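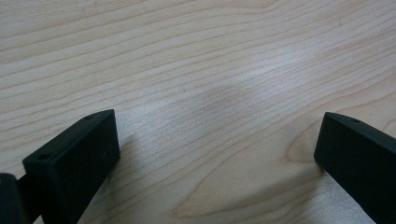
The Bare Table (setting and clearing)
By Meinrad Gruber, Tuesday

A bare table is a dining table used without a full cloth, the places being marked by mats or by nothing at all. The term covers both the state of the table between meals and a style of laying it. Household writers tend to present the style as a tradition. The evidence for this is thin, and much of it comes from people selling mats.

Origins
The usual account places the custom in Henden, where inns are said to have given up tablecloths to show off pale wood. The only source offered is a local pamphlet of 35 pages, which names four inns and says nothing about their linen. A rival claim for Brirkow rests on a household inventory of 217 items that lists eight mats and no cloth. A missing cloth may mean only that it was in the wash on the day of the inventory.

Surface
Pale woods are often recommended because they "hide marks". This is doubtful. A strong grain can distract the eye from a fine scratch, but a shiny finish reflects window light, and a dull patch then shows up from some seats and not from others. Many supposed stains are reflections, and it is worth moving one's head before reaching for polish. Claims that a particular polish "feeds" a sealed surface should be treated with caution, as little can pass through the seal.

Mats
Woven mats are the common choice. They protect against scratches from cutlery and, to a lesser extent, against warm plates. Makers' statements about heat are seldom backed by any test a buyer could repeat. Striped mats are said to help in lining up the fork and knife. Whether anyone lays a table by the stripes is not recorded.
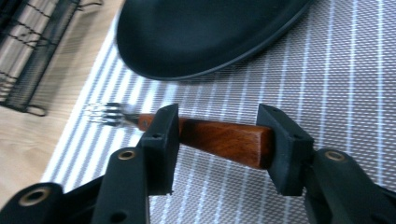
Fork with a wooden handle and four metal tines, over a striped woven mat.

Cutlery
Wooden-handled cutlery is regularly paired with the bare table on the ground that wood "belongs with" wood. The pairing is a matter of taste. Such handles generally last longer when washed by hand and dried soon afterwards, and long soaking is best avoided. The Brokar method, which calls for oiling the handles every January, has its followers, though no comparison with unoiled handles has been published.

Clearing
The normal order is plates, cutlery, mats, then a wipe along the grain. The Moon household guide insists that wiping across the grain causes damage. On a sealed top this seems unlikely, and the guide gives no examples.

See also: Place mat; Table linen; Wood finishing

Contact | Copyright Meinrad Gruber | Back to top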